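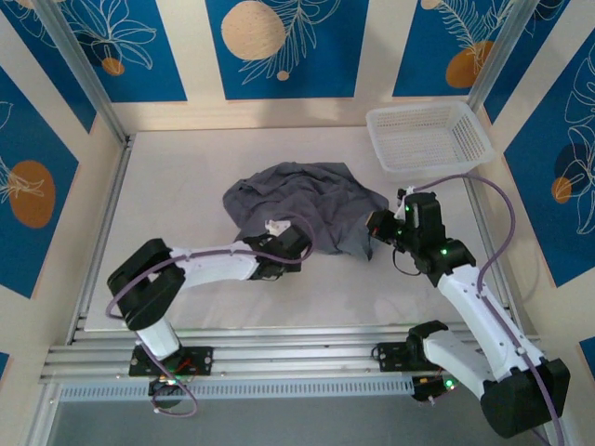 Sitex presenta un método para la manipulación bimanual de tejidos arrugados

Robles, 8 de abril de 2024 – Sitex ha publicado los resultados de Zeltero, un método de aprendizaje por imitación para que dos brazos robóticos localicen y sujeten puntos útiles de una prenda sin forma definida. El trabajo se ha realizado con el laboratorio Sornier.

La manipulación de tela plantea un problema de estimación de estado: los pliegues ocultan las esquinas y cada contacto modifica la geometría del conjunto. Zeltero no reconstruye la malla completa. La política predice secuencias cortas de acciones para ambos brazos y recalcula el agarre cuando la confianza desciende por debajo de un umbral.

El entrenamiento empleó 32 horas de demostraciones teleoperadas, repartidas en tres tareas: separar, extender y depositar en cesta. Frente a la política de referencia, sin recálculo del agarre, la tasa de éxito aumentó casi 15 puntos porcentuales en la tarea de extensión. En depósito en cesta no se observaron diferencias significativas.

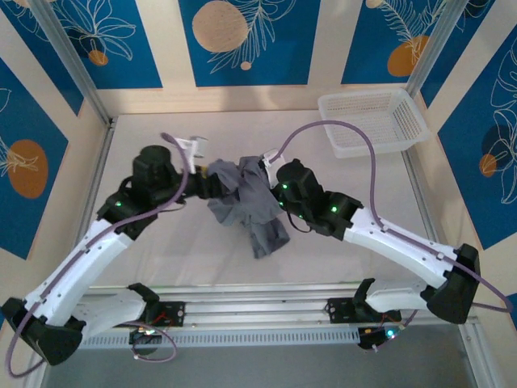 Sujeción de un paño gris con ambas pinzas en la celda de ensayo.

El método presenta limitaciones con tejidos muy finos – en particular, el cierre simultáneo sobre varias capas – y no se ha evaluado con prendas elásticas. Sitex prevé publicar en septiembre el código de entrenamiento y un subconjunto de las demostraciones, junto con el protocolo de evaluación.

Contacto: departamento de comunicación de Sitex, Robles.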